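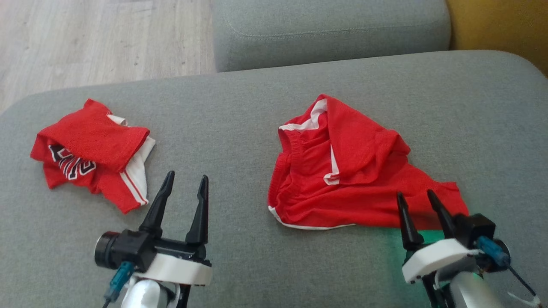

Clothing Room and Lounge Seating: Progress Report to the Raudsepp Fund

2026-01-23
By the Tistulach House project office

This report covers the work paid for by your grant of 3,000 since August. It deals with the clothing room, the folding area in the lounge, and the team kit lending shelf. The money has been kept in three lines, as agreed, and the balance is given near the end.

Folding and sorting

When we applied, donated clothes were being sorted on the hallway floor. Sorting has now moved to the lounge, where the large grey seats are broad enough to lay garments out flat before folding. Red sportswear is done there as well as the ordinary clothing. Tops come out of the bag crumpled, and ones with printed lettering on the front have to be opened up fully so the print can be checked for cracking before they go to the shelf.

We fold short-sleeved tops in thirds with the lettering facing up. People looking for a particular top can then find it without pulling the stack apart, and the shelves stay in order longer than they did last year. Plain items are folded in half and stacked by size.

Tops with white panels have been the slow part. Red dye runs, and we lost several good pieces in the first weeks by washing them with everything else. Red and white garments now go in a cold wash by themselves and are dried flat. No pieces have been lost to dye since the change.

Seating

The lounge seats came from Jirnanska at a reduced price. We chose grey for the main pieces — the mottled weave hides lint and small marks — and added mustard yellow to brighten the room. The rounded corners were a request from the parents' group. Delivery was in two parts, and the second part came late. We used folding chairs in the meantime.

One seam on a grey piece had started to open when it was unpacked. Jirnanska sent a repair kit and the seam was restitched here. We have asked for the warranty to be extended on that piece and are waiting for an answer in writing.

The light wood-look floor was already in place and was not charged to the grant. We did buy felt pads for the seats out of the small items line.

Team kit shelf

The shelf has 16 sets of kit ready to lend. A set is a top, shorts and socks. Children's sizes go out first and we are short of them. Adult sizes are well covered for the spring. Zarnero has offered end-of-line shorts, and we expect to collect them next month.

Spending

Seating took the largest share. Shelving, bins and laundry supplies came in under budget. There is 800 left, all of it in the small items line. We would like to move 40 of this to labels and size dividers, and to keep the rest for children's kit. Please let us know if you need a formal request for the change.

Still to do

Size dividers for the top shelf.
A second drying rack.
A written washing guide to go up beside the machine.
Warranty reply from Jirnanska.

Receipts are held at the office and copies will go with the final report.

Last updated: 2 days after first posting

Related items
Raudsepp Fund: grant terms and reporting dates
Clothing room opening hours
How to borrow team kit
What we can and cannot accept as donations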